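Water marks and soap residue on a marble bathroom counter

Housekeeping and Surfaces - Community Help 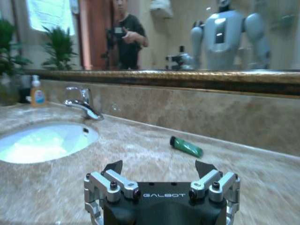

What should be used for the daily cleaning of a marble counter around a sink?

A soft cloth, warm water and a few drops of pH-neutral soap are sufficient for daily cleaning. The surface should then be wiped with clean water and dried with a second cloth.

Posted by Skirnura Guest House Office

Our establishment maintains 27 guest bathrooms, 12 of which have beige marble counters with a matching backsplash and an undermount basin. The remaining rooms were fitted with a solid white surface and are not a concern at this time.

In the marble rooms we have observed dull rings near the base of the faucet and a pale, chalky line at the joint where the counter meets the backsplash. The rings do not come away with ordinary wiping. The line can be scraped off in part with a fingernail but returns within two weeks. Our water supply is hard. The housekeeping staff had been using a general bathroom spray until November, when its use on stone was stopped.

We would be grateful for guidance on the following matters. Are the rings a deposit, or has the stone been damaged? May the chalky line be removed without replacing the sealant? Should the counters be sealed again, and how often? We also wish to know whether the same product may be used on the porcelain basin, as the staff would prefer to carry one bottle.

The building dates from 1860, but the bathrooms are much newer and we hold no record of the sealer that was applied.

Georges Geagea
Member, Stone and Tile section

The first step is to establish whether the rings are deposits or etching, as the treatment differs. Dry the counter fully and pass a clean fingertip across the edge of a ring. A deposit can usually be felt as a slight roughness. An etched mark generally feels level, or very slightly sunken, and is most easily noticed when a lamp is held low to one side. Etching occurs when an acid reacts with the calcium in the marble. Many bathroom sprays intended for lime scale are acidic, and the product formerly in use should be checked on this point.

For deposits, proceed as follows. Lay a cloth soaked in warm water over the area for 9 minutes, then work the softened scale with a plastic scraper held nearly flat. Repeat as needed. Do not use vinegar, lemon juice, scouring powder or a metal blade. Heavy scale may take several sessions, and it is preferable to stop and return the next morning than to press harder.

Etching cannot be washed away. Light marks on a polished counter can be treated with a marble polishing powder, applied with a damp felt pad according to the instructions on the package. Please try it first in a corner behind the faucet, where a change in sheen will be least noticeable. Deeper marks should be referred to a stone restorer.

The line at the backsplash is most likely mineral residue from water standing along the joint. It may be softened in the same manner. If the sealant beneath is cracked or lifting, it should be cut out and replaced with a neutral-cure silicone made for natural stone. Other silicones can stain the edge of the marble - this is a common fault in bathroom work and is difficult to correct.

With regard to sealing, place a spoonful of water on a clean, dry part of the counter and leave it for ten minutes. If the stone darkens, a penetrating sealer is due. Note that a sealer slows staining but does not prevent etching. I would test each of the marble rooms separately, given that the sealer history is unknown.

The neutral soap is safe on porcelain. Should the basin require a lime scale remover, the product must be kept off the counter and out of the joint below the rim.

Posted by Lomex Facilities Desk

We agree with the above. In our own buildings the greatest improvement came from drying the counter at the end of each room service, including the area behind the faucet. It adds very little time. Any faucet that drips at the base should be reported, as the rings will otherwise return in the same place.

Posted by Pai

Baking soda paste worked on mine. Leave it on overnight and rinse.

Reply from Georges Geagea

A baking soda poultice may draw out certain organic stains, but it does not dissolve scale and will not restore an etched surface. It is also mildly abrasive if rubbed on a polished finish. I would not recommend it for the rings described.

Reply from Skirnura Guest House Office

Thank you. The former spray lists citric acid on its label. Two of the rooms have been checked so far: the marks in one are rough to the touch, and those in the other are level with the stone. The first will be treated with the warm cloth, and a restorer has been asked to look at the second.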